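Tables > Small & Round > Gretside Round Table

June, by Aivar Mägi

The Gretside is a round table. We had a longer opening paragraph for it once, with the word "gathering" in it twice, and sales didn't move either way, so back it comes to the plain version. It has a wooden top in a light yellow-tan, an edge that runs all the way around, and enough room for the things you were going to put on it anyway.

Most people who order one from Kindgate tell us they want a place to drop things when they come in. Keys, mail, a case for glasses, the phone they'll be hunting for in ten minutes. A square table does this too, but a square table has corners, and I have met ours with my hip often enough to have opinions.

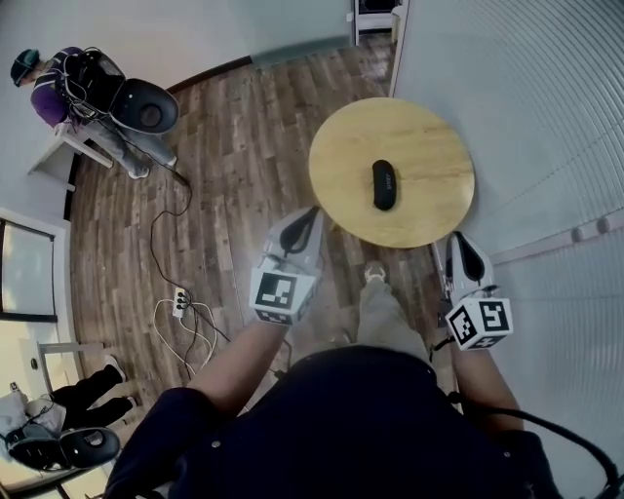 The grain is faint and runs straight across, with a darker streak or two if the board felt like it. You can't pick your streaks. We did let one customer in Plurham try, and he went through 20 tops before taking the first one.

Finish is a clear oil. Wipe it with a damp cloth, dry it with the other end of the cloth, and re-oil when it starts looking thirsty. Please use a coaster. You won't, and the table will survive, but we'd like it on record that we asked.

Size and weight: the top is 900 mm across. Flat pack, one box, legs bolt on from underneath. The wrench in the bag is bad. Use your own if you have one.

Load: rated for 1,000 newtons, spread over the top. Standing on it to change a bulb is not spreading it over the top.

Goes with: the Gezer stool, which tucks under it, and most chairs with low arms. Chairs with high arms will stick out and look offended.

Order code 836. Spare bolts are free if you email us, and so is a better wrench once we find one.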